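The Kesa rollout log covers the lunch-packing cell at the Girska depot. Sandberg supplied the arms, Wodier runs the kitchen, and the people on the packing line supplied everything the arms were taught from. That last part is missing from the sales deck, so it goes first here.

## Contents

- `runs/` has 3604 bag-packing attempts, one folder each
- `shifts/` has rota sheets for the line, before and after the cell went in
- `notes/` has free text from packers, names stripped

## What was promised

3000 bags a week with 2 fewer people per shift, and "more interesting work" for the rest. The throughput number comes from Sandberg. We could not reproduce it from `runs/` and would like to see how anyone else does.

## What the logs show

- 56 rota changes since July, most of them at short notice
- Zippers, handles and lids take up most of the `notes/` entries
- Clearing a stalled arm is not in any job description, so it isn't in anyone's pay grade either

`success` means the operator pressed the green key. It doesn't mean the bag was fit to hand out. Please don't quote it as a quality figure.

## Samples

Navy bag, container, bread roll and banana:
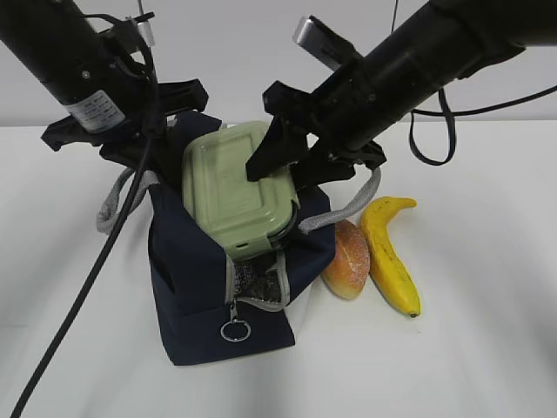
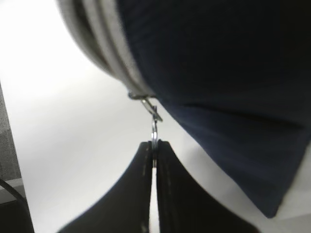
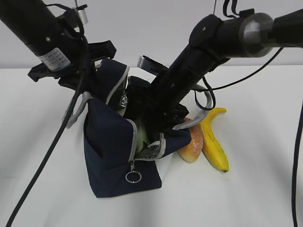

## Comments received

A packer on the early shift wrote that the cell is fine on its own terms, but she used to talk to the person opposite and now she watches a status light. She asked for a column recording who was called over to help and how long they stayed. It is on the list for the next version.

## Known gaps

No night shift data. Break times in `shifts/` are planned ones.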